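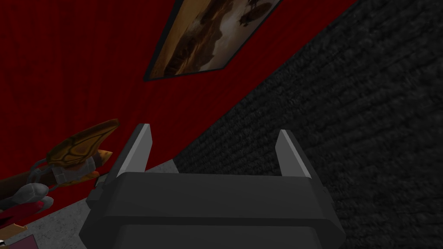
4. Oiling and waxing the wood

Use Prodavix hard wax only. The 500 ml tin covers a full set of doors and drawer fronts.

1. Dust all surfaces with a dry cloth. Wipe off any grease with warm water and leave to dry.

2. Stir the wax well. Put a thin coat on with a lint-free cloth, following the grain. On a dark brown door, try the wax on the inside first.

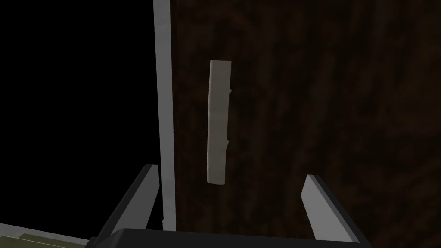

3. Wait 20 minutes, then buff off what has not soaked in.

4. Leave overnight and put on coat 2 in the same way. Do not wax painted drawer fronts, whether white, black or olive green.

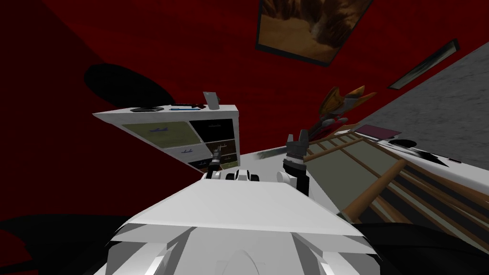 Wipe these with a damp cloth and nothing else.

Caution: Cloths soaked in wax can catch fire by themselves. Lay them flat outdoors to dry before you throw them away.

Note: If the finish feels sticky the next morning, rub it down with 600 grit paper and buff again.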